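Everything around the robot costs money too

My sister-in-law runs the budget for a mid-sized office building, and last December she called me with a question she thought was simple. A vendor had quoted her for a humanoid robot to stock the break rooms, and she wanted to know if the price was fair. I said the price was fine. Then I asked what she'd set aside for the rest of it, and the line went quiet for a bit.

I've been buying equipment for other people for a long time (floor scrubbers, pallet lifts, one very stubborn dishwasher from a company called Brurovent), and I keep seeing the same thing happen. The big shiny item gets its own line and three meetings. Everything it has to touch gets lumped into "misc." With a scrubber you can get away with that, because a scrubber only touches the floor! A robot that's supposed to put things away touches your shelves, your doors, your bins, your tables, and every one of those was picked by somebody who was thinking about people.

Ruaridh Kerr and I used to argue over this when we planned the kitchen at Eynon. He wanted to buy the machine first and fix up the room later, with whatever was left. I wanted to hold back a chunk for the room from day one. We ended up with 113 hours of staff time just on moving furniture and trying different bins, and none of it was in the plan. Ruaridh still says those hours were training. I say they were a bill that came late, and I'd like to see it on the quote next time.

The other thing that gets skipped is dull stuff like where the cables go and how much floor you're giving up. Our first Prodo quote ran to 71 lines and floor space wasn't one of them. You can't put a desk where the thing needs to stand, and you can't have people cutting through with their coffee either, so you're paying rent on a patch of floor that used to be a walkway. I'd write that down as a number, even a bad one.

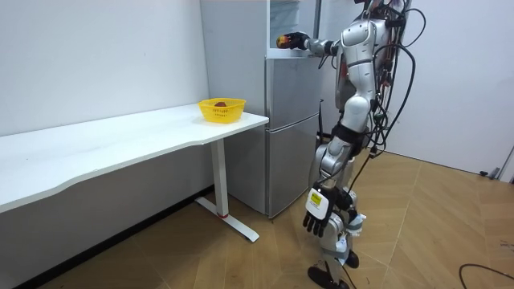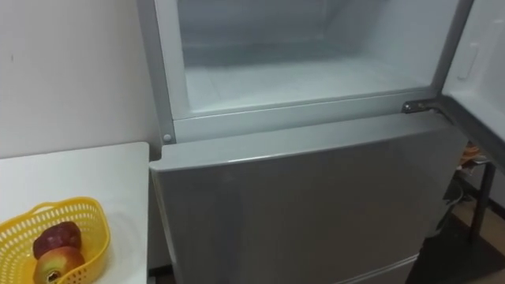
So what do I tell someone with a real budget and one room? Pick the smallest job you'd be happy to pay for, and price that job all the way through. Putting fruit in a refrigerator is a good one to start with, and look how much furniture even that takes: a table standing right up beside the fridge, a yellow basket with open sides to hold the apples, and a top door that has to be open before anything goes in. Somebody chose that basket, and somebody had to decide how close the table sits. When we did ours at the Bruvby site I put $400 down for bins and tables and spent $256 of it in the first month, which made me feel very clever until we had to swap a door that opened the wrong way. Ask your vendor who opens the door, by the way. If the answer is "your staff," then that's your staff's time, and it belongs in the budget right next to the machine.

My sister-in-law hasn't signed yet. She went back and asked for a quote on one break room with the furniture included, and the vendor is taking a while with it.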